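## Kalow gets its summer service

If you've stopped by the Plavville kitchen lately you may have noticed that Kalow, our dish-handling arm, has been in a much better mood! We finally gave it the full going-over we had been promising since January, and I am so pleased with how it went that I'm taking up half the newsletter with it.

A quick catch-up for newer readers. Kalow works at the sink, lifting bowls and cups out of the rack and passing them along to the shelf. It had logged 159 hours since its last service, and the complaint was always the same: it would pick up a bowl nicely, start to swing, and let the thing slide a little. Plastic bowls were the worst. We blamed the software for weeks (sorry, software).

The real trouble was in the hand. The textured grip pad had picked up a film of dish soap, so thin that you had to run a fingernail over it to know it was there. We took the pad off, scrubbed it with warm water and a soft toothbrush, and let it dry overnight. The rubber nubs got the same treatment. Two of the old ones had gone hard, so we swapped in a fresh set from the Gittins spares box and pushed each one in until it seated.

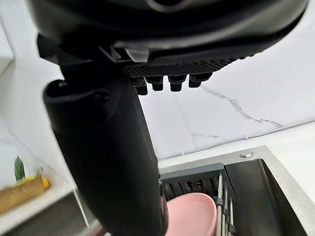 With the hand back together we moved on to the fingers. Each one gets opened and closed by hand with the power off, slowly, while you feel for any catch in the travel. Then a wipe, a look at the seam under the housing, and a check that the wrist camera still has a clear view down into the sink. Ours needed its angle set again, and that took longer than everything else put together — I had the screw out twice before I was happy with it.

Then came the fun part. We ran the bowl test, over and over, through a long afternoon: more than 56 lifts and not one slide! I may have cheered. The Truna controller kept its old settings the whole way through, so there's nothing new to learn if you're on the operating list.

One request. Please rinse the pad with plain water after a soapy session and pat it dry before you park the arm. There's a cloth for it on the hook by the controller. The spare nubs are back in the Gittins box, second drawer, and the service log is taped inside the lid.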